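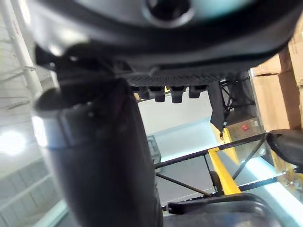

How long should a small workshop keep its empty cardboard boxes?

For most workshops one month is enough, with an exception for boxes that belong to equipment still under warranty. After this time the cardboard becomes soft at the corners and it takes the place of something more useful.

I received this answer from Haf Foulkes on my first morning in Custholm, and I wrote it down before I had taken off my coat. She has been responsible for the shared workshop there for three years. It is one long room on the ground floor, with metal frames for benches and shelves, and boxes in many corners. I came to learn how people put such a room in order when they cannot close it, and I stayed for two days.

The method in Custholm starts from the frames. The black ones with crossed rods were bought second-hand from Sadowski, a company that builds stands for trade fairs. They are light, and two people can carry one across the room without stopping for breath. But a frame of thin rods has no real surface. Everything that is put on it must be tied, hooked or placed on a board, and for a long time the members did none of these things. They leaned their boxes against the rods. A leaning box looks temporary, so another person leans a second box on it, and after some weeks there is a small hill of cardboard and the frame behind it cannot be reached.

"I do not fight with the boxes," Haf told me. "I fight with the first box."

Her rule is now that a box stands flat on the floor or flat on another box, and no stack is higher than two. Plain boxes get a word written on two sides with a thick marker, so that it does not matter how they are turned. I asked if people follow the rule. She looked down the room for some time and said that they follow it on Mondays.

Color was the next decision. The posts that people walk close to are painted yellow, and the frames stay black. Prys Jarman, a retired sign painter, made this choice and did the painting himself over one weekend in January. He explained to me that a black rod in front of a black machine is almost invisible in the afternoon, when the light comes from one side only. He had hit his own shin on such a rod and I believe this was the true beginning of the project. He used an enamel called Pilix, in two coats, and he regrets that he did not make three. Where hands touch the post every day, the paint is already thin.

Straps are a subject on which the members do not agree. Some of them like to leave a strap hanging from the thing it belongs to, ready for the next time. Others roll every strap and keep them together in a drawer. I tried both ways during my visit. The hanging strap is faster to find, but it also catches on sleeves and on the wheels of passing carts. The drawer is safer, and it becomes a knot in a few days. Haf has now bought 30 small hooks and put each one at the height of the shoulder, and the strap is folded once over the hook so that the end does not come lower than the hip. This costs little and I have since done the same in my own garage.

On the second day we moved the heavy equipment shelf, which nobody had moved since it was installed. We measured it first. It was 161 centimeters wide, and the passage between the two frames was 80, so it had to go through with its narrow side in front. Before the move Prys put tape on the floor to show where the feet must arrive. He also walked the route with his hands in his pockets, looking only for cables. I recommend this walk to everyone. We found an extension cord, a broom and one forgotten lunch bag.

The one thing that did not move was the access to the switches. In Custholm there must always be enough free floor before a control box for a person to stand with both feet, and a box of goods may never be put there, also not for five minutes. When a carrier from Adik arrived with a delivery in the middle of our work, he put his first parcel exactly on this place. Haf had it in her arms before he could turn around for his signature.

In the evening we flattened the empty cardboard behind the back door. I counted 19 boxes, because Haf wanted the number for her notebook. She keeps a line there for every clearing, with the date and the quantity, and she hopes to see it become smaller. It was higher than the time before. She wrote it down, closed the notebook, and asked who would carry the bundle to the street.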